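Cleaning the dust out of an older desktop tower

Posted in Home Office, Indley Community Tech Pages

A tower that sits on carpet fills with dust in a year or two. The fans get louder and the machine slows down in summer. Set aside an hour and work on a hard table near a window.

You will need a Phillips screwdriver, a soft paintbrush, a can of compressed air and a small dish for screws.

1. Shut down, switch off at the wall and unplug every cable. Hold the power button in for ten seconds.

2. Lay the tower on its side and take off the cover. Older cases have a latch, newer ones usually have two thumbscrews.

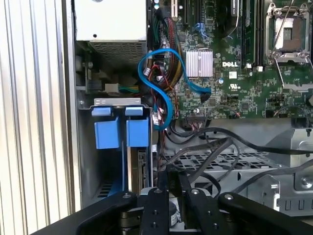
3. Touch bare metal on the case before you touch anything else. Do it again each time you come back to the table.

4. Brush from the top down. Hold fan blades still with a finger while you spray, and keep the can upright. Short bursts are enough.

5. Check that every plug is still seated. Press gently on the connector, never on the wires. 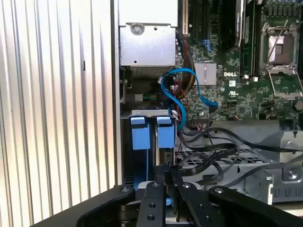

Dell tower with the case open, showing the drive hardware and wiring.

6. Wipe the outside vents with a barely damp cloth and let them dry. Refit the cover, plug in and start up.

If a fan still rattles, replace it. Visser Computers in Nesden keeps the common sizes behind the counter, and the Dunitz depot takes old parts for recycling until 4 pm.

Next: choosing a surge protector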